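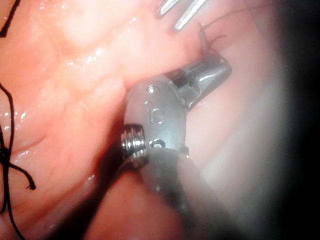 What has the suturing team been doing with the Vostel money since the last report?

Mostly tying knots, and recording every one of them. We now have 649 recorded stitch attempts, the camera mount is finished, and the students have gone from fighting the controls to arguing about thread tension, and I count that as the best kind of progress.

Hello again from the Asivberg robotics club! I'm writing the fall report on behalf of the suturing team, and I've tried to follow the headings you gave us last time, though I've run over on a couple of them (sorry, there's a lot going on). Numbers are in the money section if that's what you need first.

Where we were

When I last wrote, we had hands-on time approved in the Pirholm lab and a group of undergraduates who had never driven a surgical-style instrument in their lives. The plan in the proposal was for each student to learn to place a simple interrupted stitch by teleoperation, record everything, and then train a small model on the recordings that could do one piece of the job without a person driving. We picked the piece where the gripper reaches for the thread and takes hold of it. It sounds like the easy bit. It's not, and I'll get to that.

Training the drivers

The first few weeks were slow. The students start on the foam pegs, moving little rubber rings from one side to the other, and everybody hates the rings by the second session. I had promised them we'd be on tissue quickly and then had to go back on it, as the lab's rule is 100 clean ring transfers before you touch a needle. There was some grumbling about that. I grumbled too, but I did my 100 along with them and I have to say my hands were much calmer at the end of it.

Once people were on tissue things picked up fast. Embla Ekström was the first to finish a full stitch start to finish, needle in, needle out, knot down, ends cut, and she's since written the instructions that all the new drivers use. They're very good instructions! They are also very long, and Adalberto Barbosa has made a one-page version that gets taped up next to the console. Embla would like it noted that the one-page version leaves out the part about checking which arm the foot pedal is controlling. We've had a couple of bent needles over exactly that, so it's going back in.

The thing that surprised me most is how differently people drive. Some students make one long smooth move and then stop and think. Others never stop moving, they sort of nibble their way toward the thread. Both get the knot tied. For the recordings, though, this has been a headache, and I'll come back to it under the model.

The camera mount

This was the big item from last time and it's done. The old mount drooped over a long session, so a recording that started out nicely centered would end up looking mostly at the shaft. Adalberto redesigned it over the summer, and the new one has stayed put for every session since we fitted it. It sits close to the instrument, so we get the jaws and the thread large in view, with the trade-off that anything right up near the camera goes soft. We tried backing it off a little and lost too much detail on the thread. Thin black suture is just hard to see from any distance, and the students label a lot better when it's big on the screen, so close is where we've left it.

Light is still a problem. Wet tissue shines, polished jaws shine, and the thread picks up little glints of its own, so the software that's supposed to find the thread gets excited about all sorts of things that aren't thread. We turned the light down and the glare got better but the side of the view went too dark to use. We've settled on a middle setting and written it on a piece of tape on the lamp. Not very scientific, but it's been the same in every session since and that matters more to me than getting it perfect.

The recordings

We're at 649 attempts, as I said up top. An attempt for us is anything from the needle leaving the rest position to the ends being cut, and it counts whether it worked or not. I went back and forth with the team on that. A few of them wanted to throw the bad ones out, and I understand it, nobody loves having their dropped needle saved forever on a shared drive. But the failed grabs have turned out to be some of the most useful material we have, especially for working out what the model is doing wrong. So they stay in, with a tag, and without the driver's name on them. 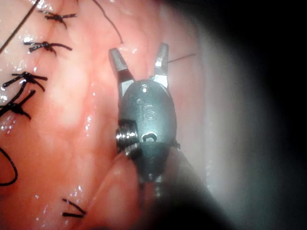

Jaws open over the tissue, with four tied knots down the left side.

Labeling takes longer than driving, which I badly underestimated in the proposal. Each recording gets marked with when the jaws close on the thread, when the loop goes down, and when the ends are cut. At first we had one person per recording and the times were all over the place. What counts as holding the thread? One student marked it when the jaws shut, another when the thread moved, and somebody else waited until it went tight. We've now agreed on jaws shut with the thread between them, and the early batch has been redone to match. That cost us most of a month. I'd put a labeling guide in place before the first recording if I were starting over.

The model

Okay, the part you're probably waiting for. We have a first version running in simulation and, with a person's foot on the stop pedal the whole time, on the real arm at very low speed. On the real arm it has made 102 tries at picking up a loose thread end. It's decent when the thread stands up off the surface and curls into open space. When the thread lies flat it tends to pinch the tissue along with it, or close just short and come up with nothing. And when there are old knots nearby with their tails sticking out, it sometimes goes for the wrong end altogether. I can't really blame it, I've done the same.

I haven't put a success rate in this report on purpose. We changed the starting positions partway through, so the early tries and the later ones aren't the same test, and I don't want to hand you a number that I'd have to take back in the spring. Embla is setting up a fixed set of starting positions now and we'll run all of them with the same version of the model.

The driving styles I mentioned are part of the trouble here. The nibblers and the smooth movers seem to be teaching the model different things, and what comes out is a gripper that sets off with great confidence and then dithers right above the thread. Adalberto wants to train on one style only and compare. It's a cheap experiment and we've got the recordings for it, so we're doing it next.

Money

We have $102 left in the supplies line, and everything else is on track. Suture went faster than planned. We'd budgeted on the students reusing longer lengths, but short leftover pieces are miserable to tie with and you end up recording people's frustration more than their technique. We buy from Mbeki, who have been very patient with our small orders, and they've agreed to put the next ones together in a single shipment to save us on postage.

The travel line hasn't been touched. I'd like to ask if part of it can be moved over to supplies. I know there's a form for this and I'll send it separately, but I wanted to raise it here so it doesn't come out of nowhere.

Things that didn't go well

The needle shortage in October was my fault, I forgot to reorder, and we lost two sessions to it. The students used the time for labeling, so it wasn't wasted, but I've now handed the ordering to someone more organized than me.

We also had hoped to get the high school visitors onto the console this term. The lab schedule didn't have room. They did come and watch one afternoon and asked better questions than I was ready for (one wanted to know why the robot doesn't just use a stapler, and we talked about that for a good twenty minutes). I'd still love to get them driving, at least on the rings.

What's next

Between now and December we want to finish the fixed starting positions, run the one-style comparison, and have the labeling guide cleaned up so we can share it with other clubs. There are 4 new students coming in after the break and Embla will be training them, starting with the rings, I'm afraid.

If anybody from Vostel would like to come and see a session, late afternoon is best, from four o'clock on. Let me know ahead of time so I can get you on the lab's visitor list, and please wear closed shoes, they're strict about that.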